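2018-07-20

I met Margarida Correia in the small room where she teaches sewing four evenings in the week. She was finishing a hem when I came, and she asked me to wait until the end of the line. "If I stop in the middle, the stitch remembers it," she said. So I waited, and I drank the coffee that she had made for me.

Margarida has sewn curtains for 26 years, first for a shop called Davau and after that for herself. Davau closed, but she has kept its order books, and in one of them she showed me the job that she calls her school: 1,155 meters of cloth for a hotel by the sea. "I was the youngest at the table. They gave me only the side hems. For two months, side hems. I was angry then, and today I give the same work to my students."

I asked her what people do wrong when they make their first curtain at home. She did not need to think.

"They buy too little cloth. They measure the window and they buy the window. But a curtain is wider than the window, it must have folds. For a light cloth I take two and a half times the width. For a heavy one, two times is good. If you have money for only one time the width, then please buy a cheaper cloth and have more of it."

The second mistake, in her opinion, is to cut too early. She lets every cloth hang for two days before she cuts the bottom, and cotton she washes first. One of her students, Chanida Suwannarat, did not wash hers, and her kitchen curtains became four fingers shorter after one month. Chanida was at the next table while we spoke, and she laughed and said that she now has a very modern kitchen. 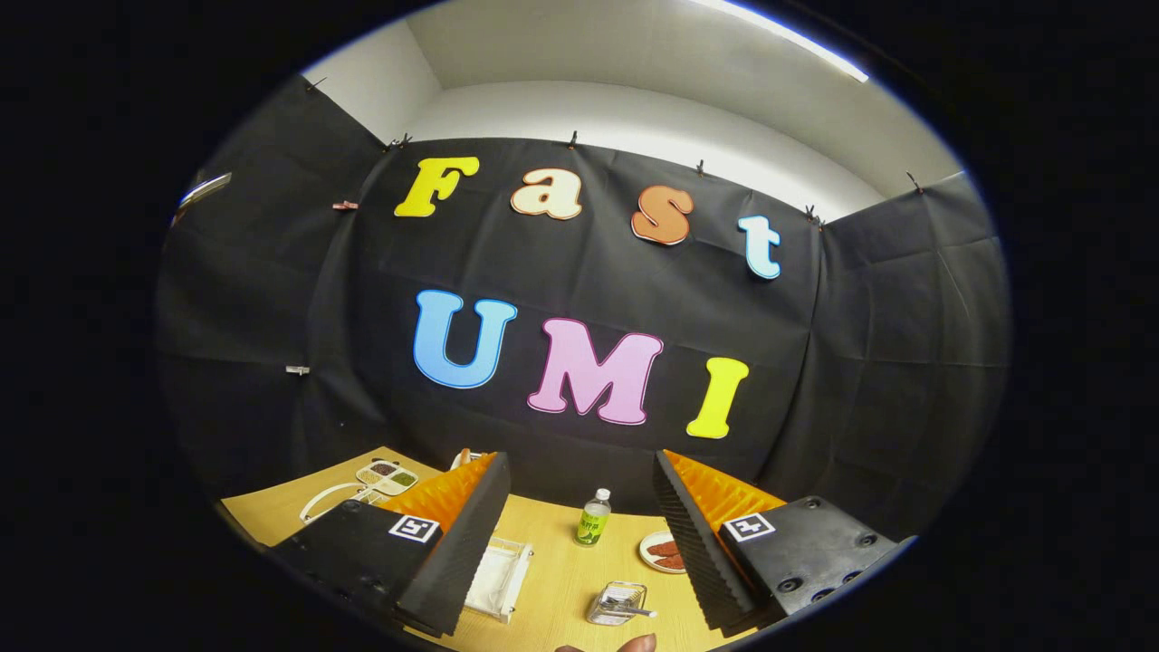
## Clips, pins and rings

Margarida has strong feelings about how a cloth should hang. Pins she uses only for sewing. For hanging something for a short time she likes clips, and she tells her students to begin with the two corners, then the middle, and then to divide what is left. "If you go from left to right, you pull a little every time, and at the end you have a big belly in the cloth."

For real curtains she prefers rings with a small hook that is sewn by hand. It is slow work. She once made a set for Ottavio Santoro, who has a little theater, and there she sewed 500 hooks with waxed thread. He wanted the curtain in three weeks and he got it in October, two months late. "He did not speak to me at the opening," she said. "Then he ordered another one."

About black cloth she warned me specially. It shows all the dust and every crease, and it should be ironed from the back side with a damp towel between. Velvet she does not iron at all. She hangs it in the bathroom, lets the shower run hot, and closes the door.

## What she would not do again

We spoke also about money. For a long time Margarida asked a price for each meter, and she thinks now that this was wrong. A short curtain with a difficult top takes more hours than a long one that is simple. Today she writes down her hours, and the customer sees them on the bill. "Some people go away. It is fine. Those who stay do not call me in the evening to speak about the price."

She would also not again take work without seeing the room. The light changes the color too much, and a sample in the hand says little. She carries a piece of at least one meter to the house, hangs it up, and comes back for it after a few days.

Before I left I asked if she has nice curtains at home. She has blinds in the bedroom, she said, and in the living room there is a pair in gray linen that she began six years ago. The hem is still held with pins.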